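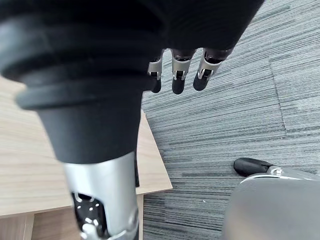 Stedbridge Workshop Sheet, No. 60, page 7

Storing Binders in a Low Cabinet

Ring binders kept in a two-door office cabinet can stand upright or lie flat. Flat storage suits a compartment too low for a standing binder. Stack no more than 3 high, as the ring mechanism makes one edge thicker and a taller stack leans.

1. Measure the compartment with the doors fully open. Take the width between the hinges; a hinge projects into the opening and can catch a cover.

2. Put binders in daily use on the upper shelf, spines toward the doors. Label the spine before loading. Roksolana Hnatiuk of Tatwood prints hers in block capitals, dark on white.

3. Lay two binders side by side before starting a second layer. With blue covers on both, the label strip is the only quick way to tell one from the other.

4. Leave the lower compartment clear until the upper one is full. Heavy paper stock goes there later - never on the cabinet top, where it blocks the desk behind.
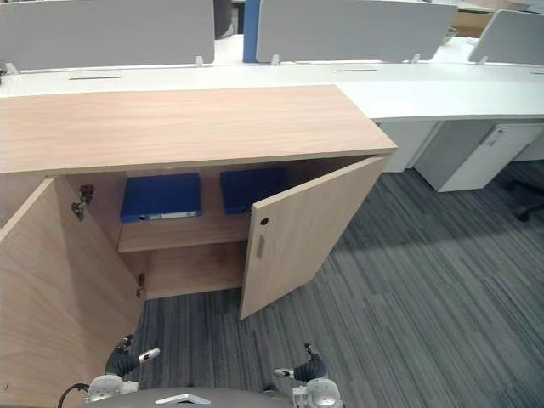 5. Check the doors. Open each one to its stop and let go. A door that drifts needs its hinge screws tightened by hand, 2 turns at most. Wipe the recessed pull with a dry cloth and test the lock before reloading.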